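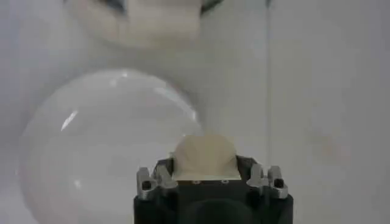 9/26/21
By Katalin Bíró

Triltthorpe's favourite roundabout will keep its name after residents voted 391 to 91 against calling it anything sensible.

The council had proposed Espinoza Circle, a title it felt would look better on the new signs. Locals have called the thing the Doughnut for 19 years and saw no reason to stop, least of all for a sign.

The vote follows 3 public meetings, one of which ran so long that the hall lights went off on their timer. Debate carried on in the dark – with some improvement in manners, according to those at the back.

Supporters of the change argued that visitors find the current name confusing. Drandavetti Bakery, on the north side, agreed that they do. It sells no doughnuts and is tired of being asked.

The new signs were ordered in June, before the vote, and already read Espinoza Circle. The council says they will be stored at the Skosano Road depot until a suitable circle can be found. Replacement signs in the winning colour, a sort of icing pink, go up next month.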